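**Friday, March 13, 2026 - for immediate release**

# Tivadum opens tableware lending store in Wostau

Schools, playgroups and community groups in Wostau can now borrow plastic tableware for parties and fairs instead of buying it. The lending store is run by Tivadum and opens to borrowers this week at the Titovano building on the east side of town.

The store holds 1,000 pieces, all in plastic and all in bright colours. There are bowls in several sizes, plates and cups. Groups can book up to 70 pieces at a time and keep them for 2 weeks. There is no hire charge for groups based in Wostau. A deposit is taken on collection and given back when everything is returned clean.

Tivadum chose strong colours so that small children can find their own bowl or cup again at a busy table. Pieces can be mixed in any way a borrower likes, and most groups who tried the service over the winter asked for a bit of everything. Bowls of different sizes can be stacked one inside another, which saves space in the car and in the cupboard.

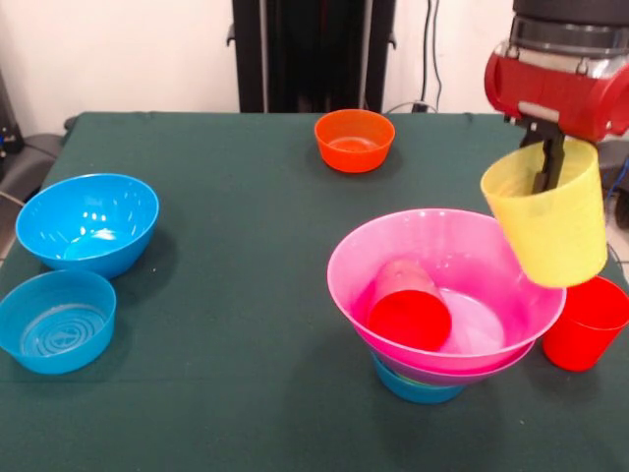
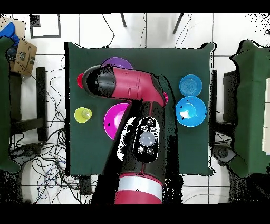
*Coloured plastic tableware on green cloth.*

Green table cloths can be added to any booking. They are lent folded, so borrowers may want to shake them out and smooth them down before laying the table. Cloths should come back dry - they do not need to be ironed.

Bookings are made by email or at the desk. Borrowers should give the date of their event, the number of people coming and whether they need mostly plates, bowls or cups. Tivadum will confirm within 2 working days. Large pieces go quickly at weekends, so early booking is advised for fairs and sports days.

All tableware should be washed by hand in warm soapy water and dried before it is packed. It must not be put in an oven or microwave. Lost or cracked pieces are charged at cost price and taken from the deposit.

A second lending point is planned in Kang and is due to open in May. It will start with plates and cups only, with bowls to be added later. Groups in Kang can use the Wostau store until then, on the same terms.

**Notes for editors**

Tivadum lends household and party goods to local groups. Opening hours and the full list of items are on display at the Titovano desk.

**Contact:** Press desk, Tivadum, Titovano building, Wostau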